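Trekevham Snack Table: the packet pages

Gallery 5: Tea trays and torn corners

Posted 18th December

I have never believed the words "easy open." I have believed them even less since Benedetta Zanetti told me, with a straight face, that there is a correct way to open a bag of snacks and that I have been doing it wrong since childhood. I doubt the matter will ever be settled.

Some background for anyone who wandered in from the Husden recipe pages. The snack table started as a page about what to put out with afternoon tea when you can't be bothered to bake. It has drifted. We had a long argument about cups (handles or no handles), a shorter one about bowls, and a miserable stretch in September when Settimio Sanna tried to convince everybody that chips taste better out of a paper cone. They do not. They taste like chips, and then the cone gives up at the bottom and you have chips in your lap.

The three schools

As far as I can tell, people who open small snack packets fall into three camps, and each one is sure the other two were raised in a barn.

First, the pullers. Pinch the front, pinch the back, pull until the top seal lets go. Benedetta is a puller. She says it leaves a neat mouth on the packet and you can fold it over afterward. Fine, when it works. My experience is that the seal holds and holds, and then the whole side goes down to the bottom and the packet becomes a flat sheet with snacks on it.

Second, the tearers. Find the crimped edge, take a corner, rip. Ilaria Sartori swears by this and will tell you the little zigzags are there for a reason. Maybe so. I have torn off plenty of tiny triangles and been left holding a packet that was every bit as closed as before, with fewer zigzags to work with.

Third, scissors. I am scissors. Annunziata Morelli calls it joyless. I call it having snacks.

There is also a splinter group that opens packets from the bottom. The theory is that the seasoning settles there, so if you turn the bag over you get the good stuff first. I've heard this said with great confidence by at least two people who then couldn't tell me which end their last bag had been opened from. Seasoning moves when you shake it. Shake the bag.

About the tray

I was against the tray to begin with. A tray under two small packets looked like a lot of equipment. Faustine Barbier's case for it was crumbs, and I'll grant her that one – a rimmed steel tray catches what falls, and you can tip it over the sink when you're done. It also shows every fingerprint and reflects everything in the room, so don't expect it to look tidy for long.

Steel cups I have fewer complaints about. They don't chip. They do get hot if you fill them with anything hot, whatever people say about the handle, and a cup with a small handle is a cup you end up holding with two fingers and a bad attitude. Pour less than you think you want.

As for where you keep the packets that are waiting their turn, any basket or rack will do. I have seen "snack organizers" advertised by Killier with sections and labels. It's a basket. Buy a basket.

A word on big numbers

I read packets before I eat what's in them, and that has done my mood no good at all. Any time I see a percentage printed large, I go looking for the rest of the sentence. Fifty percent of what? More than what? Compared with when? The rest of the sentence is generally there, to be fair, but it tends to be printed a good deal smaller than the number, and it sits right where your fingers go. I'm not accusing anyone. I would just like the words and the number to be the same size, one time, so I can see how it feels.

Martinelli crackers, which I buy out of habit, say "32 pieces" on the sleeve. I have not checked, and I'd rather keep it that way, in case I have to change crackers.

The pictures

Bingo Tedhe Medhe in the pink packet, Kurkure Masala Munch in the orange. Same table, same pair of steel cups, bare hands in both and no scissors, which tells you who won that vote. Click to enlarge.

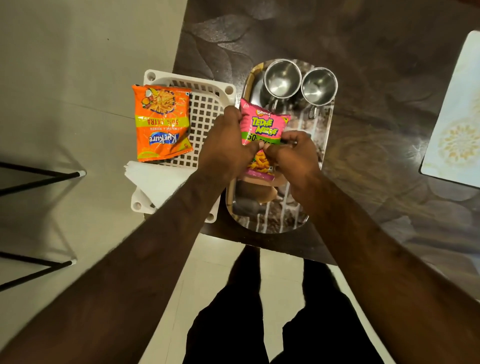

Tedhe Medhe, fingertips close together in the middle. A grip the pullers will like. The 50% is easy to read and the words after it are under the fingers, so I rest my case. 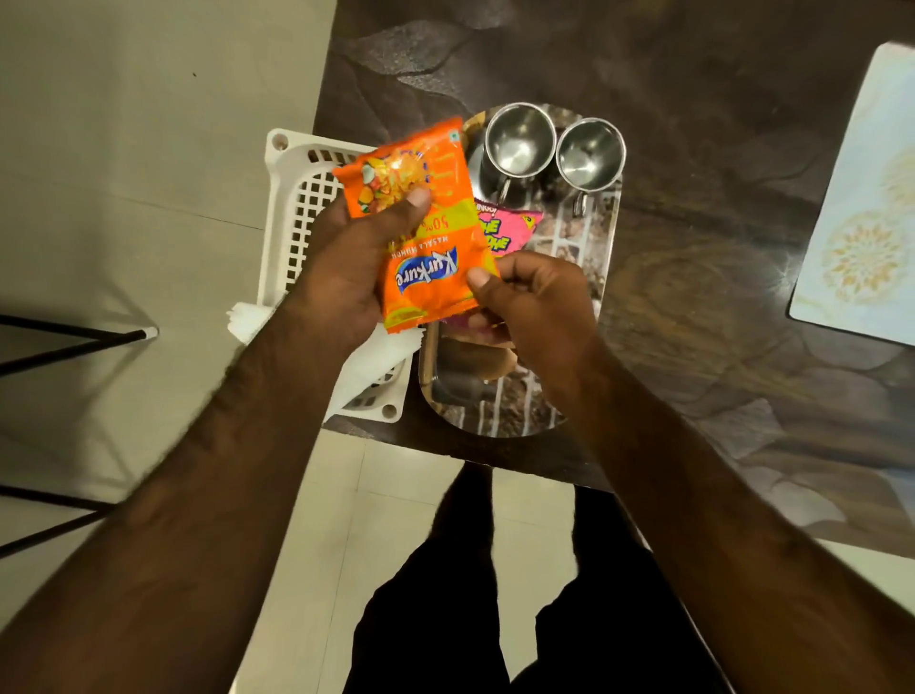

What you wrote in about last time

Several of you asked whether it matters if the packet is upside down when you open it. I say no. The splinter group says yes, and may write in with evidence if they ever have any.

One reader wants a ruling on pouring snacks out versus eating from the bag. For one person, the bag. For two, pour, or somebody will be reaching in past the wrist. I'm told that a napkin on the tray first is the polite way. It soaks up nothing and sticks to everything, but suit yourselves.

Another reader says she lines her tray with the opened packets themselves, cut down the side and spread flat. I wanted to dislike this and couldn't find a reason. It does need scissors.

The comment counter for the packet pages stands at 2,378, and a good share of those are Settimio on the subject of cones. The cone discussion is closed. New comments about seals, corners and notches are welcome below, and Ilaria has promised to answer the ones about zigzags.

Next gallery: biscuit tins, and whether the lid is ever really airtight. I have my doubts.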